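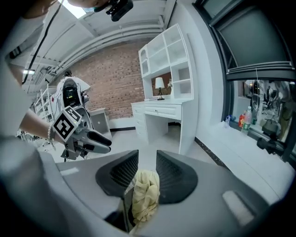 Tridiveck County Health Plan Office
Medicaid claims file inspection, September
Completed by: Qiuyue Song

Scope: 110 case files pulled from the 3,876 adult expansion enrollees. Contractor: Bollanitz.

1. Income proof in file and readable
Pass with comments. Two files have pay stubs from the wrong quarter. Contractor to request new ones.

2. Enrollee assigned to correct federal match group
FAIL. Parents already covered under the old rules were billed at the higher expansion rate. The county has to correct the claim before the next quarterly report.
Comment: same finding as last year. The fix was made in the Plandia system but not in the older Nugroho records.

3. Premium payments stopped after death or move out of state
Pass.

4. Duplicate ID numbers
Fail, minor. Payments went out twice for one household. Recovery letter sent.

5. Administrative costs charged to the right account
Not complete. Bollanitz gave us a total of $686 per file for setup work but no time sheets. Do not approve until these arrive.

6. Notices mailed at least 10 days before coverage ends
Pass with comments. Spanish notice still has the old phone number on page 2.

7. Paper files locked up, keys signed out
Pass. Cabinet C sticks and needs a new latch.

8. Screens lock when staff leave the desk
Fail at the front counter. Corrected during the visit, 2:15 p.m.

9. Appeals logged by date received
Pass. Log is kept by hand. Entries after page 40 are hard to read.

Follow-up
Items 2 and 5 go to the state finance desk. Item 4 stays open until the money is returned. Next sample will be 200 files, with more taken from the Nugroho records.

Signed: Q. Song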